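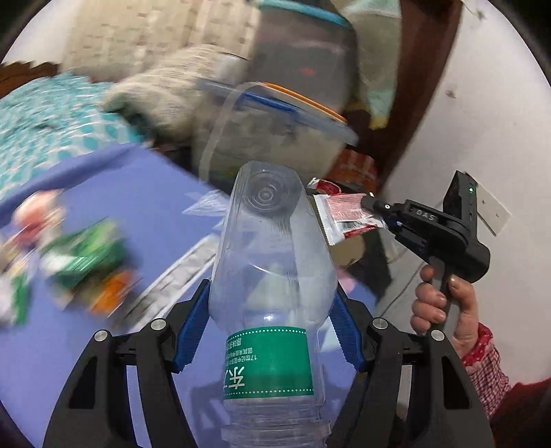

Is the Josach guitar fair in Vekcombe worth the drive if you only play at home? I'd go again tomorrow, and I mostly play on my couch.

Doors opened at 8 and I was inside by a quarter past, which meant I got the Nogueira booth almost to myself. They had a nylon-string there for $585 that I kept walking back to - warm low end, easy neck, and a top string that really sang! The fancier model next to it felt stiff to me (maybe it just needs playing in).

Lunch was slow and the coffee was weak. The small stage made up for it, with a trio from Clinelthorpe playing old swing tunes and one long blues that got people out of their chairs.

Bring earplugs for the amp hall. I lasted one lap in there - then went back and played the $585 one again.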